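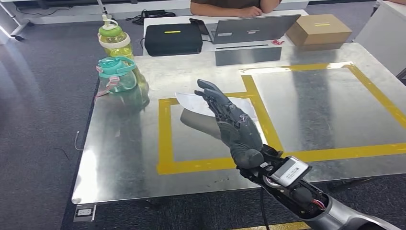
Rental ledger: late fee posts twice after changing the due date

Asked by Naheed Sethi, Aug 25, 2023

I keep accounts for 34 units in Drina. In January I moved the due date from the 1st to the 5th. Since then every late tenant gets two fee lines, one dated the 2nd and one the 6th. Deleting the first line brings it back on the next sync. Version is the current desktop build.

Hatsue Ueda
The old fee rule is still active. Changing the due date creates a second rule -- it does not replace the first. Open Charges, Rules, show inactive and active, and set an end date on the older one. Then void the lines. Do not delete them, or the sync restores them. 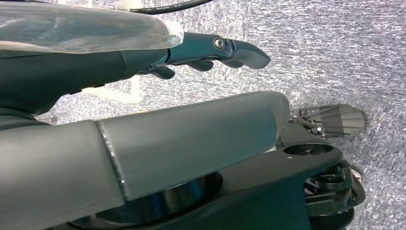
If you have more than 1,000 ledger rows, run the void by month. Larger batches time out and leave the balance column stale until you rebuild it.

Irfan Arain
Same problem here. I reinstalled and it went away for a while.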